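Tidying the Shared Washroom: Towels, Floor and Counter
Student project report, Interior Care and Housekeeping
September 24, 2024

1. Purpose

The project examined how a small washroom next to a study area may be kept in good order between scheduled cleanings. The work was carried out at Skinlow House and followed the Berico checklist, which divides a room into floor, counter and wall fittings. The total budget was 300 dollars, and the study ran for 2 weeks.

2. Floor

The floor was treated first, as items left there limit access to everything else. Shoes and bags were to be placed outside the working area before any other task began.

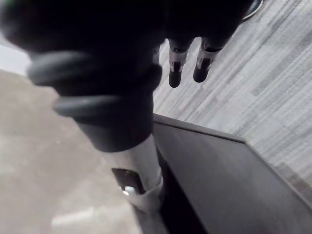 The checklist allows 4 minutes for this stage. In practice the time varied with the number of people using the adjoining desks, and the group recommends that the limit be applied only outside class hours.

3. Towels and wall fittings

A towel left bunched on its bar takes up little width but dries slowly – the inner folds receive almost no air. The group therefore adopted one rule: each towel is to be pulled out by its lower corners until the edges hang level, and spread along the free part of the bar. The counter and basin are wiped afterward.
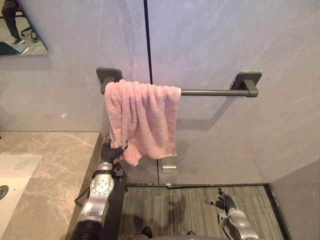
Godinho objected that level edges are a matter of appearance, and that a towel in daily use should be changed more often whether it hangs straight or not. The group accepts the second point and has added a towel change to the checklist.

4. Further work

A second trial is planned for December in the Nasgate building, where the towel bars are shorter.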